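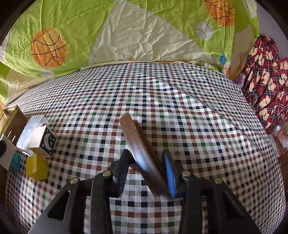
How many quotes should go in a quotes book before people stop reading them?

Fewer than the publisher wants. I'd stop at 80, and I'd want a good excuse for the last dozen.

marginalia_mo
Posted February 22, 2018

Asking because I've just finished the Pranemura collection of musicians' sayings, the fat one with 3000 entries and a ribbon. I say finished. I got as far as "Hope" and my eyes went on without me. It's sorted by theme, so you get 34 people in a row telling you that love is a bit like a river.

dustjacket
I own that one and I like it. You're not meant to read it front to back, any more than you'd read the phone book. You open it in the bath, get one line about drumming and shut it again.

marginalia_mo
I opened it in the bath and got a line about tax.

oldsleevenotes
My trouble is the sourcing. Pranemura gives you a surname and nothing else, no year, no interview, not even which magazine. Half of them sound like something off a tea towel. The Fikre books are thinner and uglier but each quote has a note at the back saying where it was printed. I'll take ugly.

dustjacket
Who reads the notes at the back, though

oldsleevenotes
Me. Several times.

b_flat_minor
I'm with sleevenotes. I used a quote from one of these at my sister's wedding, lovely thing about two voices in harmony, and her new father-in-law came over during the cake to tell me it was from an advert for garden furniture. He was right as well, he'd kept the magazine.

marginalia_mo
Did the marriage survive?

b_flat_minor
So far. The furniture firm didn't.

Movside_regular
Going back to the question, 80 is far too low. The little Drureck hardback has 80 and I'd read the lot before my train got to the second stop. Twelve quid. That's a greetings card with a spine.

marginalia_mo
But can you remember any of them?

Movside_regular
2. One of them is just "Play louder."

dustjacket
That's the best advert for the 3000 I've heard. At that rate you'd remember 75.

oldsleevenotes
That isn't how memory works. By page 200 they all merge into one tired man in a hotel room saying that failure is a teacher.

dustjacket
Some of us like the tired man.

b_flat_minor
Does anyone know if Fikre are doing a songwriters one? The shop at Movside told me April, but they told me that last year too, with the same face.

oldsleevenotes
April is what I heard. I've asked for it at the library so I can be disappointed for nothing.

Movside_regular
If anyone wants the Drureck it's going for a fiver, hardly read. Well, read once, between stations. Slight tea mark on the section called "Time".

marginalia_mo
I'll swap you the Pranemura. You'll need a bag.

Contact us | Forum rules | © Margin Notes Book Forum 2018 | Back to top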